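Magazine > Kitchen and Table > Features

The bowl that stays out

Most kitchens have one bowl that never makes it back into the cupboard. It holds the lemons, then the keys, then the batter for a Sunday cake, then the lemons again. In a good many houses now that bowl is plastic, brightly coloured, and cost less than a loaf and a pint of milk.

Plastic bowls have had a poor press. They are what you take camping, or give to a toddler, or find at the back of a rented flat with someone else's scratches in them. Shops that sell handmade stoneware do not put them in the window. Yet they get used more than almost anything else in the room, and the people who use them tend to have firm opinions about which ones are any good.

I started paying attention in November, when I cleared out my own cupboards before having the kitchen painted. Thirteen bowls came out. Three were in regular use, and two of those were plastic. The glass ones were too heavy to lift down when full of other glass ones, and the nice ceramic one had a chip I had been meaning to deal with for years.

The good plastic bowl is older than it looks. Gellero, a small moulding firm, has been making kitchenware on the Fluvadside estate since the days when every hardware shop had a rack of washing-up bowls outside the door. Its catalogue once ran to 123 items. It is shorter now — buckets and jugs mostly, with a page of bowls near the back — but the moulds are kept, and some of the bowls are still made on tools that were cut decades ago.

A mould is the expensive part. Once it exists, the shape is fixed, and a mistake in it is repeated in every piece until the firm pays for a new one. So the people who draw bowls spend a long time on parts that a shopper hardly looks at. The foot has to be wide enough to stop the bowl rocking when you beat eggs in it. The wall needs a slight lean outwards or the bowl will not come off the mould, and that same lean is what lets you stack it with its neighbours afterwards. Too little and the stack jams. Too much and you have a plate.

Then there is the rim. A plain round rim is the easiest to make and the easiest to wipe. A rolled one is stronger and more comfortable to carry, though water gets trapped under it in the dishwasher and runs down your sleeve when you lift it out. A wavy rim is more of a matter of taste. It stiffens the edge a little, and on a bowl that is slightly squared it gives you corners of a sort, which help with pouring. It also makes the bowl look like something you might put on a table in front of guests.

Colour is the other thing people argue over. Orange comes and goes. It was everywhere at one time, then it was embarrassing, and it has been back long enough now that the second-hand stalls have put their prices up. Against a white table it does a lot of work. The outside reads as one strong colour, and where the light gets down into the bottom it turns paler and warmer, so even an empty bowl seems to have something going on in it.

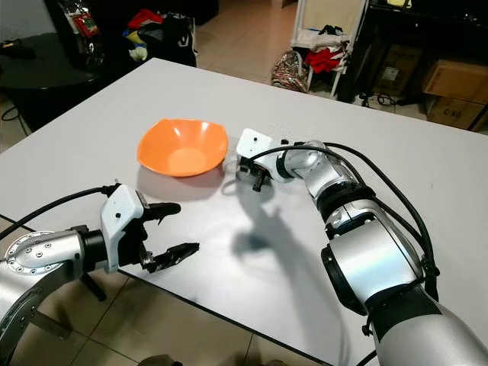
Eze disagrees about orange, having had an orange bowl for years and found that it makes every salad look tired; a white one, or a dull green, is kinder to lettuce, and orange should be kept for crisps and clementines.

There is something in that. Food stylists I have spoken to tend to avoid strong colours under anything leafy. But a bowl that lives on the table spends most of its day without salad in it, and I would sooner look at orange than at dull green.

White tables have had their own return. They are cheap to make and show every crumb, which some people count as a fault and others as the whole point. They also show shadows. Put anything with a flared side on one near a strong light and you get a soft grey shape beside it, leaning away as the light moves round. Dark wood swallows all that. If you are choosing one good thing to stand on a table, a pale top will make more of it.

Looking after plastic is not difficult, but there are a few things worth knowing. Scouring pads are the main enemy. They leave fine scratches that hold on to grease and colour, and after that the bowl never feels properly clean. A soft cloth and washing-up liquid will do nearly everything. For tomato stains, a paste of bicarbonate of soda left on overnight usually shifts the worst, and a day on a sunny windowsill helps with the rest. Check the base before you put one in the microwave. Many older bowls carry no mark at all, and those are best kept for cold food or for fruit.

Turmeric is a lost cause.

If you are buying second-hand, run a finger round the inside of the rim and along the foot. Small cracks begin there and are easier to feel than to see. Press the sides gently. A sound bowl gives and comes back, while one that has gone brittle feels hard and a bit chalky. Smell it too. Old plastic that has been stored with paraffin or onions will go on smelling of them whatever you do.

New ones are easy enough to find. Gromik, the homeware shop by the Fluvadside bus station, keeps a shelf of them by the till and will let you try the stack for yourself. I went in for one large mixing bowl and spent a while lifting them in and out of each other. The big size was sold out. I bought the medium, and it has been on my table ever since with the post in it.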